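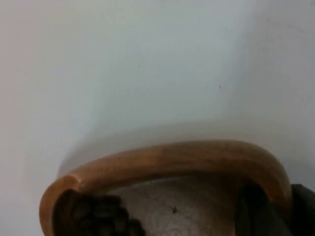

*Pega curva de madeira junto à parede clara.*

## Pegas de madeira: o que vale a pena fazer e o que é conversa

Desconfio de quase tudo o que se lê sobre tratar madeira em casa. Azeite com limão, casca de noz, maionese (sim, maionese). Experimentei a maior parte em pegas de cestos, tabuleiros e bengaleiros e fiquei com uma lista curta.

**Limpar.** Pano de microfibra húmido, bem torcido, e outro seco logo a seguir. Detergente da loiça só se houver gordura, uma gota num litro de água. O vinagre não fez nada que a água não fizesse e deixou a cozinha a cheirar a salada.

**Azeite: não.** Fica bonito no primeiro dia. Ao fim de três semanas a pega estava pegajosa e cheirava a ranço. Quem jura que funciona deve lavar as mãos mais vezes do que eu.

**Óleo ou cera.** Comprei o óleo da Tikora, que promete "nutrir" a madeira. A madeira cortada não come. Mesmo assim, aplicado em camada fina e limpo passados vinte minutos, dá um toque agradável. A cera da Nistier custou o dobro e não lhe notei diferença. Se a pega for envernizada, nenhum dos dois entra e está a polir verniz.

**Lixar.** Só quando há farpas ou o verniz já descasca. Grão 400, sempre no sentido do veio, com o papel enrolado à volta da pega para não criar faces planas. Nas curvas apertadas vá devagar – é aí que se come madeira a mais. Há quem recomende o grão 860 para acabar. Nunca o encontrei à venda, e um bocado de saco de papel pardo faz o mesmo.

**Pegas que abanam.** Antes da cola, veja o encaixe. Se houver parafuso, aperte-o um quarto de volta e pare. Se for espiga colada, raspe a cola velha toda, ponha cola branca de carpinteiro e deixe 4 horas com um grampo, mesmo que o frasco diga trinta minutos.

**Pintas na parede.** Quando se encosta madeira a uma parede clara, qualquer pontinho escuro passa a incomodar. Borracha branca de escola primeiro. A esponja "mágica" também tira, mas em tinta mate deixa uma zona lustrosa pior do que a pinta. Teste atrás de uma porta.

**Superfícies salpicadas de cinzento.** Disfarçam migalhas muito bem, e por isso andam mais sujas do que parecem. Passe a mão em vez de confiar nos olhos.

Ainda não testei o restaurador em spray da Clolletti. Pelo preço, vai esperar.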